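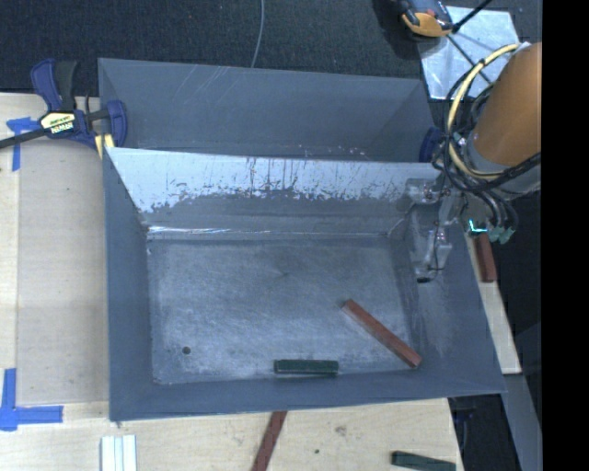

Visit to Softić, Worside site, 27 August 2021

The sorting room was the fourth stop. Work is done from grey metal bins with sloping walls and a flat floor, set on light wooden tabletops. Wear is heaviest on the back wall, where the surface is flaking; the floor is scuffed and finely scratched. Test pieces are plain rectangular blocks, among them a long reddish-brown one and a shorter dark green one.

Bins are inspected every 10 weeks. The Drotham site keeps 9 spares.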